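Chapter 4
Where Do the Examples Come From?

I once spent most of a Friday teaching a simulated arm to pick up a bottle, and by teatime I had taught it to pick up exactly one bottle, standing in exactly one spot. Move the bottle a hand's width to the left and the arm would close its fingers on thin air with what I can only call confidence. I was quite cross about it at the time. I'd written the learning code carefully, I'd checked it twice, and there was nothing wrong with it. What was wrong was the pile of examples I'd fed it, and I had hardly given that pile a thought.

In the last chapter we treated the training set as something that simply arrives, like the post. You were handed a folder, you split it into two parts, and off you went. In this chapter we're going to make the folder ourselves. It's slower, it's messier, and I think it's much more fun (my students don't always agree!).

4.1 A kitchen to practise in

Most of what follows uses a simulated kitchen that my old colleague Bogdan Stoica and I put together for a course. We call it Jendberg, after a shop we both liked. It has a long marble counter, a dining table with chairs, brick walls, and a good deal of clutter. The clutter is there on purpose and we'll come back to it. 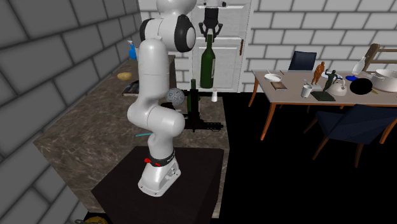 When I say "an example" in this chapter, I mean one complete attempt at a task, from the moment the arm starts moving until the moment we stop recording. Other books call this an episode, a demonstration or a trajectory, and you'll meet all three words if you read around. I'll mostly stick to "example" and use "episode" when I need to be fussy about where it starts and ends.

Inside each example there are lots of small steps. At every step we save what the cameras saw, where the joints were, whether the gripper was open or closed, and what the arm was told to do next. That last item is the one people forget. Without it you have a very nice film of a robot and nothing to learn from – the learner needs to know which command went with which view.

4.2 How many is enough?

I wish I had a clean answer. Our first set, which we named Zein, had 162 examples in it, all of them steered by Bogdan with a hand controller over a couple of weeks in March. The second, Benar, had 1179, steered by 11 different people. You'd expect the bigger set to win, and on the whole it did, but the reason took us a while to work out. When we trained on a slice of Benar cut down to the size of Zein, the arm still coped better with objects it found in new places. Bogdan, bless him, is a very tidy person. He came at the bottle from the same side every time, at the same height, at the same speed. The others were all over the place, and the learner was better for it.

So before you ask how many examples you have, ask how different they are from one another. There are at least a few things you can vary cheaply in a simulator: where the target stands, which other objects share the counter with it, where the arm begins, where the camera sits, and who is doing the steering. Lighting too, if your simulator lets you.
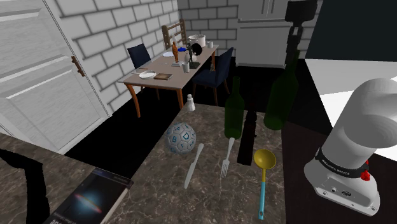 Near neighbours are worth a special mention. Suppose the job is "pick up the tall bottle". If the tall bottle is the only bottle in every example, the learner can get away with "go to the green thing", and you won't find out until much later. Put a second, shorter one near it and that shortcut stops working. We learnt this the hard way with Zein, where I'd cleared away anything that looked even slightly like the target to keep things simple.

4.3 What to do with the bad ones

Some of your attempts will go wrong. The gripper will close too soon, or whoever is steering will sneeze. My first habit was to delete all of these straight away, and I now think that was a mistake. Keep them, but label them. A slip followed by a good recovery can be one of the most useful examples in the whole set, as it shows the learner a way back from trouble. A slip with no recovery is less help for copying, though we'll find a use for it in Chapter 6.

The labelling tool we'll use is called Jistetti. It's small and rather plain, and it does 2 jobs: it plays an episode back step by step, and it lets you attach a note to any step you like. Have it installed before you start Exercise 4.1, and set aside a folder for your notes, with one file per episode.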